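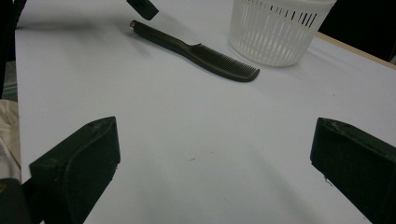 Heat protection sprays are sold on a number, usually printed large on the front of the bottle, and we have grown wary of that number. The Nurmi spray we stock says 155 degrees. It does not say how the figure was arrived at, on what sort of hair, or for how long, and when we wrote to ask we got a leaflet back. We sell it anyway. It is a decent light spray that makes hair easier to manage before drying, and a tail comb like the dark grey one here, with fine teeth set close together, will spread it far more evenly than your fingers will. Whether it shields anything from a hot iron is a question we would leave open.

Nurmi Heat Spray, unscented

The bottle is the standard pump type and the mist is fairly fine, though the first few squirts from a new one tend to spit. Hold it at arm's length and do the underneath layers first. Two or three pumps a side is plenty for shoulder-length hair. The leaflet suggests a good deal more, and we can think of one reason a manufacturer might like you to get through a bottle quickly.

It goes on damp hair. The label also says "or dry", and you can do that, but in our shop in Zisusthorpe everyone who tried it on dry hair ended up with a slightly tacky fringe. Let it settle before you pick up the iron. If you hear sizzling, stop and wait. That applies with any spray, whatever the bottle promises.

What it claims and what we think

"Locks in moisture." We could not tell. Hair felt soft after use and much the same as usual the day after.

"Repairs split ends." No. Scissors deal with split ends. The spray may make them lie flatter for an evening.

"Salon strength." This has no agreed meaning that we know of.

"Cuts drying time." Possibly a little on thick hair. On fine hair we noticed no change, and too much of it left the roots limp.

"Unscented." Very nearly true. There is a faint smell of something like rice water, gone by the time the hair is dry.

Buying it

Stock code 671. Sold singly or in a box of 5, and the box works out slightly cheaper per bottle. We would buy one first. The larger refill pouch was dropped in January after too many arrived leaking, and we have no plans to bring it back until the cap is changed. Combs are not included.

Unopened bottles can come back to us in the usual way. Opened ones can't, unless the pump is faulty.

Page last checked 25/02/2024.

Related items
Larirska Setting Lotion
Dondance Paddle Brush, large
Dondance Sectioning Clips, pack of 2
Nurmi Leave-in Conditioner
Larirska Dry Shampoo, dark hair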